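Last updated: 15/02/2020

Sorting and storage, notes for week 5

The claim that one big bin "teaches tidiness" — I doubt it. Mixed bins hide small toys under large ones, and the Jirkitz leaflet offers no evidence otherwise. Try shallow trays first, then compare. 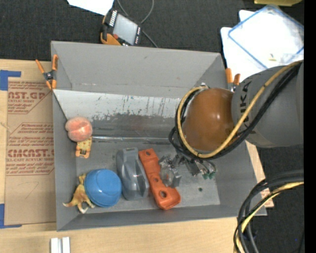 Cups and bowls should go on a shelf of their own anyway. Bring your own tally in April.

Comments
Máté Sipos: My kids just tip it all out.
Katalin Bakos: Trays tip too.

Contact: D. Szekeres | © Belay | Back to top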